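Washing Dishes by Hand: Frequently Asked Questions

Last updated: September
Reading time: 5 minutes

Search the help pages Type a question Go
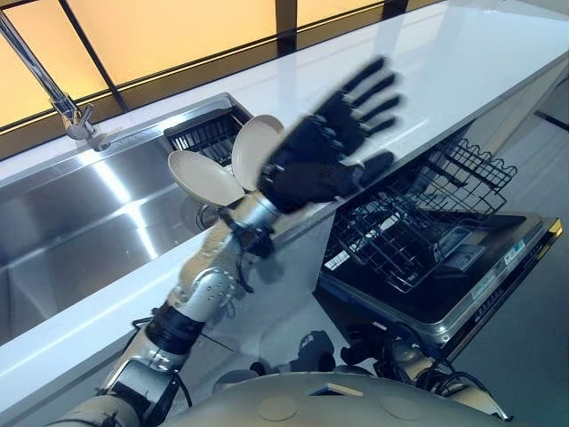 Two light tan plates over a white countertop, with the stainless steel sink behind.

These are the questions we get most often at the Dilham housewares shop, by email and at the counter. They cover plates, bowls, glasses, pans and the sink itself. If you bought a set from us and still have the leaflet, follow the leaflet first.

Do I need to rinse before I wash?

Scrape first. A rubber spatula or a piece of used paper towel takes off most of the food, and it keeps grease out of the drain. A quick rinse helps with sauce, egg and oatmeal. For a plate that held toast, you can skip it.

How hot should the water be?

As hot as your hands can take comfortably, with gloves if you like it hotter. Grease loosens well in hot water. Milk, egg and dough are the exceptions. Rinse those with cool water before the plate goes in the hot, or they cook onto the surface and you will be scrubbing for a while.

How much dish soap should I use?

A teaspoon in a full basin is enough for a normal load. If you wash under a running tap, put a few drops on the sponge and add more when it stops foaming. Too much soap leaves a film, and you use extra water getting it off.

What order should things go in?

Glasses, then flatware, then plates and bowls, then serving dishes, then pots and pans. Change the water when it looks cloudy or feels greasy. With a big family dinner that may be two or three times.

Knives should never go into the basin with everything else. Wash each one by itself and put it straight in the rack.

Does a matte glaze need different care from a shiny one?

A little. Matte glazes have a slightly rougher surface, so they hold on to stains from coffee, turmeric and tomato, and they pick up gray marks from forks and knives. Wash them the same day if you can. Use a soft sponge and keep steel wool away from them.

The gray marks are metal left on top of the glaze and are usually not scratches. A paste of baking soda and water, rubbed gently with a damp cloth, takes most of them off. Our Skernance dinnerware has a matte finish and we get this question about it more than any other.

Can I soak stoneware overnight?

We would not. The glaze keeps water out, but the foot ring on the bottom is often bare clay, and it can take up water if it sits long enough. Half an hour of soaking does nearly as much good as a whole night. If a plate has been soaked for a long time, let it dry for a full day before it goes in the microwave. Trapped water can make it very hot or crack it.

My plates come out of the rack with spots. What causes that?

Hard water. The minerals stay behind when the drops dry. Dry the plates with a towel while they are still wet, or add a splash of white vinegar to the last rinse. Do not use vinegar on marble, on aluminum or on anything with a metallic trim.

Sponge, brush or cloth?

All three work. A brush dries faster and keeps your hands out of the water. A sponge gets into the curve of a bowl better. A cloth is good for glasses and can go in the laundry.

Replace a sponge every week or two, or sooner if it smells. Microwaving it does not make it new again - it is still an old sponge. The Jundex brush we carry has a head that twists off, so you can replace the head and keep the handle.

Is it all right to stack wet plates?

For a few minutes, yes. For storage, no. Water caught between plates leaves rings and can start to smell. Stand them on edge in the rack until they are dry, then stack them. If the bottoms are rough, put a sheet of paper towel or felt between each one.

How do I keep a stainless steel sink from looking dull?

Rinse it after the last load and wipe it dry. That takes care of most of it. Once a week, sprinkle baking soda on the damp steel and rub with a soft cloth, going with the grain. Rinse well.

Do not leave a steel wool pad or a cast iron pan sitting in the sink. Both leave rust marks. Bleach can pit the steel, so keep that out too.

What about a white countertop next to the sink?

Wipe up coffee, tea, wine and beet juice as soon as you see them. For most surfaces, warm water and dish soap are all you need. If you do not know what the counter is made of, test any cleaner in a back corner first. A mat or folded towel under the dish rack stops the puddle that turns into a ring.

Does hand washing use more water than a dishwasher?

It depends on how you do it. A full basin for washing and a second one for rinsing uses fairly little. Leaving the tap open the whole time uses a lot. If your dishwasher is modern and you run it full, it will probably use less than you do.

A plate has a small chip. Can I still use it?

A chip on the underside is mostly a matter of looks. Smooth it lightly with fine sandpaper, wet, so it does not scratch the table. A chip on the rim can cut someone, and we suggest you stop eating from it. Cracks that run through the plate get longer with heat, so retire those as well. They do fine under a flowerpot.

Do you sell single replacement plates?

Yes, for Skernance and for the Rüegg everyday range, as long as the color is still being made. Colors can vary a little from one firing to the next. Bring in a plate from your set if you want to match it. Ask for Elfriede Gisler at the counter, who keeps the list of discontinued colors and can check it while you wait.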